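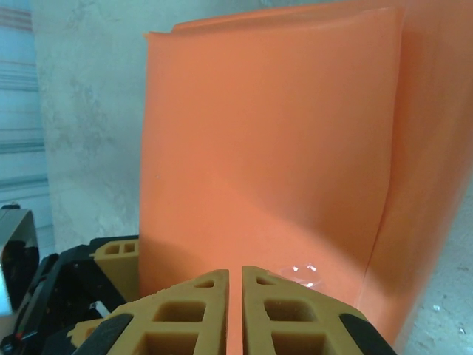
Wrist camera view at the handling cell: fingers in front of the orange sheet.

Reading time: 6 min

Visit report: Plarkar software lab, flexible sheet handling

Plarkar opens its lab to outside integrators twice a year. I went to the autumn session because the program listed a full afternoon on control and perception for flexible parts, a subject that usually gets one slide. The visit covered the handling cell, the planning stack, and the logging tools. Hardware was left out by design, and the hosts took few questions on it.

The group was small enough that everyone could see the operator screens. We started in a meeting room with an architecture overview and then moved to the lab for the rest of the day.

The stack

Plarkar splits its software into two main parts. Benero is the perception and state estimation package. Strand is the motion planner and the low-level control interface. They talk over a message bus with fixed schemas, and each can be restarted without taking the other down. We saw this done twice on request. Strand holds the last valid pose until Benero comes back and publishes a fresh estimate with a new session number. If the session number changes in the middle of a move, the move is dropped and planned again.

The control loop in Strand runs at 100 Hz. The perception side is slower and not tied to it. Each estimate carries the capture timestamp, and Strand interpolates arm pose to that time before transforming anything into the base frame. The engineers spent a while on this point. In an earlier version the transform used the arrival time of the message, and the resulting error looked like bad hand-eye calibration. They had recalibrated several times before finding it.

Perception on plain surfaces

The orange sheet in the photo is a fair sample of the problem. The surface is smooth, matte and close to one color, so there is very little for a feature matcher to hold on to. What the camera gets is a folded lip at the top, a vertical crease toward the right, and shading that changes where the material bends. The shading moves whenever the sheet or the wrist moves, so a tracker that locks onto it will drift.

Benero handles this by fitting a coarse surface model to boundaries and creases and treating shading as weak evidence. Edges are labeled in three classes: outline, fold and shadow. Only the first two are allowed to constrain the pose. The classifier was trained on 3,527 labeled frames, all taken from the wrist. Frames from a fixed overhead camera were tried and removed again, on the grounds that the close-range geometry was too different for them to help.

The fingers take up a good part of the lower image. Benero masks them before edge extraction. Their lattice of cutouts produces a large number of strong, straight edges, and the sheet shows through the gap between the two fingers, so a simple rectangular mask throws away useful pixels. Plarkar renders the mask from the gripper model at the current opening width and dilates it by a few pixels. Since the fingers can flex under load, the rendered outline is then adjusted against the image. I asked what happens when that adjustment fails. The answer was that the system falls back to the rectangle and raises a warning in the log.

A crumpled bit of clear plastic shows up near the right finger in the same view. Clear, glossy items are a known weak spot. The highlights can be read as a short outline edge lying directly on the sheet. The present remedy is a persistence test: an edge has to stay consistent with the surface model over several wrist poses before it counts. This works for small pieces. Larger film is still an open ticket.

Planning

Strand plans a grasp on a sheet as a sequence of approach lines ranked by expected clearance. A folded edge is preferred over a single free edge if the fold is thick enough for the estimator to give a stable normal. The ranking weights live in a plain configuration file, and the engineers changed one while we watched, reloaded, and showed the new order on the screen. No rebuild was needed.

The planner does not simulate the sheet in full. It uses the coarse model plus a margin that grows with uncertainty. Where the estimator reports low confidence, such as on the shaded side of a crease, the margin gets wide enough that most approaches there are rejected. I would call this conservative. It costs some reachable grasps, and the team agreed that the margin has been set by hand and should be learned or at least measured.

One useful detail: rejected plans are kept. Each carries the reason code and the state estimate it was based on, so it can be replayed against a newer planner version. The current regression set holds 1,699 of these. A change to Strand is not merged until the set has been rerun and every changed outcome has been looked at. I have seen teams store only failed runs. Storing the plans that never ran is cheap and finds a different kind of fault.

Logging and replay

Fadus is the replay tool, and for me it was the best part of the visit. It loads a recorded session and shows images, joint states, estimates and planner decisions on one time axis. Scrubbing is quick, and any message can be opened as text. A section can be rerun with a different version of Benero, with the old and new estimates drawn over the same image.

There are 4 log levels. The highest one stores raw images and fills disks fast, so the default keeps raw images only near a planner rejection or a control fault. The window length before and after the event can be set per cell.

Weak points I noted:

- Replay is not fully deterministic. The mask adjustment step has a time limit, and on a slower machine it may stop early and give a slightly different outline. An iteration limit would fix it, and one is planned.
- The schema version is stored per session and not per message. Mixed logs cannot be read.
- Reason codes in Strand are numbers with a lookup table in a separate repository. We ran into one code that was missing from the table.
- Camera exposure is not logged. For a method that has to tell shadow from fold, this is a clear gap.

Interfaces for integrators

Third-party access goes through a client library that exposes state estimates, grasp candidates and a limited set of motion commands. Direct control of the 100 Hz loop is closed. You can subscribe to its output, but you cannot inject set points. For most integrators this is acceptable. For force-based insertion it is not, and there the advice was to wait for the next release, due in January.

Documentation was handed out in draft form. The chapter on frames and timestamps is good and can be used as is. The chapter on error recovery is mostly headings. Anyone planning to build on the library should budget time for reading the source, which comes with the license.

Notes for our own work

We will move our transform lookup to capture time and check whether our remaining calibration residual goes away. I will also propose storing rejected plans in our own test cell, with a reason code kept as readable text. The rendered mask is worth trying, though our gripper model is out of date and would have to be redone first - that job has been on the list for a while.

The slides are to be sent to attendees by the lab. I will add them to the shared folder when they arrive.

Last updated: 18 October 2021

This site uses cookies to remember your settings and measure traffic. Accept | Manage preferences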